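Sunday, February 12, 2023
Grasp planner notebook - orientation and the remote

Came in on a quiet day to get the orientation business out of my head and onto paper before the week swallows it again. Fitriani, if you are reading this on your phone over lunch, none of it is urgent, and please finish your lunch first.

So, where we were. The planner picks a grasp from the wrist view, closes, and then hands over to the in-hand pose estimate, and for long thin things that estimate has been coming back half a turn out far more often than I'd like. Rosário spotted it first with the marker pens and I'm afraid I told her it was the pens. It wasn't the pens (sorry, Rosário). Any object with a nearly symmetrical outline does it, and a television remote is about as symmetrical an outline as you could wish for, a long black rectangle whichever way you turn it. All the useful information is on the face, in the buttons, and our shape matcher doesn't look at the face at all.

What I've done is add a second step after the fit. We take the winning pose and its flipped twin, warp the wrist crop into the object's own coordinates under each, and compare both with the stored face template. Whichever scores better is kept. It sounds like a lot of extra work but it only runs once per grasp, after the fingers have stopped moving, and it takes 15 ms on the old workstation, which I can live with quite happily.

The template comparison went through two versions. The first used plain intensity correlation and I was very pleased with it until I looked at the margins. Rows of pale buttons on a black casing look much like rows of pale buttons on a black casing, and the two scores were nearly level. The round directional pad ought to have settled it, being so much bigger than everything else, but the small keys outvoted it. The second version weights by patch, with the pad and the coloured keys counting most and the ordinary keys hardly at all, and the gap opened up nicely. I'd rather those weights were learned than typed in by me, but typed in will do for this month.

Deividas asked whether we could just read the lettering and be done with it. I did try! The text reader wants its characters the right way up, and it gave me confident nonsense on the inverted crops, mostly for the small keys. Running it on both rotations and keeping the more confident one does help, though it takes around 600 ms, so I've left it in the tools folder as a check for labelling and kept it out of the loop.

Now the handover, because that is where it bit us. The place routine from Vumamach assumes the object's long axis points away from the palm, with a sign, and takes that sign from our pose message. We were sending it with no flag for "not sure". I've added a field for the margin between the two hypotheses, and if it falls under the threshold the planner now asks for a small wrist rotation and a second look before it carries on. Teodor, this changes the message, so your logger will need rebuilding. I'm sorry about that, I know you only just got it tidy.

Replay numbers, for whoever does the write-up. I ran the stored grasps again, 220 of them, all from the December logs. With the old code 30 came back flipped. I haven't got a final figure for the new code, as the replay fell over on a truncated file near the end and I had to start it again. It's going now and the output is in the usual place. Please don't quote the half-finished one, Cristóvão, however good it looks.

Things still bothering me:
The threshold was chosen by eye, on the same logs I'm testing with. That needs doing properly.
Glare. I'd like a set with the blinds open.
The finger mask is a bit greedy and eats the outermost keys on both sides. Shrinking it lets the pads into the crop, and their mesh texture upsets the matcher. Half-way house for now.
No template yet for the back of anything, so a face-down grasp goes straight to "not sure".

Tomorrow I'll go over the mask with Fitriani and merge if the replay behaves itself.

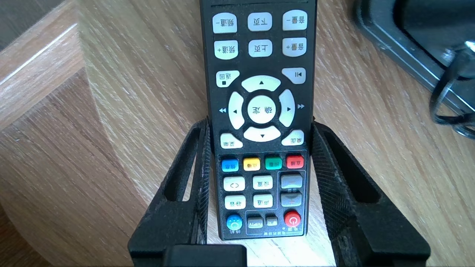 Wrist view of the remote in the grasp, lettering upside down to the camera, colour keys and pad both clear of the fingers.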